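Hemming black napkins out of old work pants (the quick way)

Posted by Kaja Dzene in Mending & Reuse

Doing this in a hurry between two other jobs so forgive the shorthand. Had a few people ask how I get napkins and drawer liners out of dead clothes without it looking like dead clothes. So. Black cotton, mostly. Pants, aprons, the backs of shirts. Black hides everything except lint.

What you need

Old black cotton, woven, no stretch. Stretch will fight you the whole way.
Scissors that only cut fabric. If someone has opened parcels with them, get different ones.
Chalk, white or yellow. Not pencil, you won't see it.
Iron, board or a folded towel on a table.
Thread. Black, or go bold with red, looks good.
Pins or clips. I use the Traven clips, the small ones, but clothespins work fine.
A sewing machine, or a needle and a long movie.

Wash first

Wash it even if it's clean. Hot, twice if the black is still bleeding. Check the rinse water, if it's gray go again. Skip softener, it leaves a coating and then your napkin just pushes water around the table. Dry all the way. Any shrinking needs to happen now and not after you hemmed.

Normunds Uibo wrote in to say he adds vinegar to set the dye. I've tried it, saw no difference, but it doesn't hurt anything. Smell goes away in the dryer.

Taking the garment apart

Cut off the waistband, all of it. Cut close to the side seams, not through them with a seam ripper, life is short. You lose a strip the width of a finger each side. Fine. Pockets off. Zipper off, save the zipper.

Pant legs: cut up the inseam, then open it flat. You get a long shape that's wide at the top and narrow at the ankle. Everybody wants to cut their squares from the top first. Go from the ankle up instead. The narrow end decides your size, and whatever is left over at the top is big enough to be useful for something else.

The knees will be thin. Hold the cloth up to a window. If you see dots of light, leave that bit out, it will go in a month.

Marking

Make a template out of cardboard. Cereal box, whatever. Cut it once, cut it square, write the size on it so you don't grab the wrong one next time. I did. Had a set with one napkin you could only use for a very small guest.

Line the template up with the grain. To find the grain pull one loose thread at the cut edge and look which way the line runs. If you ignore this your square is a diamond after the first wash. Chalk round it, cut just outside the chalk.

Press before you sew

This is the step people skip and then they email me. Iron on cotton setting, steam on. Fold the edge over once by a small amount, press, fold again, press. All four sides. Corners: snip the tip off on the diagonal so you don't end up with a lump the needle can't get thru.

Black cotton goes shiny if you iron it on the right side. Use the back, or put a dish towel on top. Once it's shiny it's shiny.

Sewing

Straight stitch, medium length. Start in the middle of a side and not at a corner, machines like to eat corners. Go slow. At the corner, needle down, foot up, turn, foot down, carry on. Backstitch over where you started, two or three stiches is plenty. Trim threads right away or they end up in the bobbin.

By hand: running stitch, doubled thread, knot hidden in the fold. One evening per napkin if you're me.

My machine is an old Mägi and it skips on thick denim. New needle fixed most of it. If yours skips, change the needle before you blame the tension. Really. Change the needle.

What to do with the offcuts

You will have a pile. Triangles mainly, from the hip area and the crotch seam. Don't bin them yet, and don't try to piece them into a napkin either, too many seams and it won't lie flat.

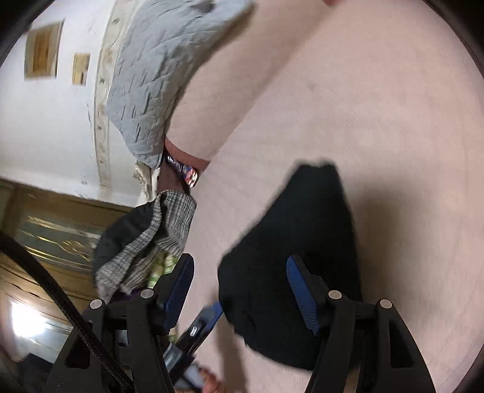

Filed under: Scraps & Small Pieces

Triangles are good for shoe polish, oiling cutting boards, wiping down a bike chain. Black doesn't show the grease. Anything bigger than your hand, keep. Smaller, use it as stuffing for a draft stopper or a pincushion. Cut it up fine or it goes lumpy.

A blunt triangle folds in half into a bookmark corner. Stitch two sides, leave the long one open, slips over the page. Made a stack of these in January and gave them all away by the Friday, so they are popular or people are polite.

If an edge frays and you can't be bothered to hem, pinking shears. Or a zigzag stitch right along the edge. Glue no, it goes hard and cracks.

Storage: one bag, one color. I tie mine with a strip cut from the waistband. When the bag is full stop saving. I mean it, there was a year I had five bags.

Washing the finished ones

Warm, inside something dark, not with towels. Towels shed and you'll be picking white fluff off until dinner. Line dry in the shade, sun turns black cotton brown along the folds. Iron while damp.

Next up is the bag made from the waistbands, when I find the other half of my notes.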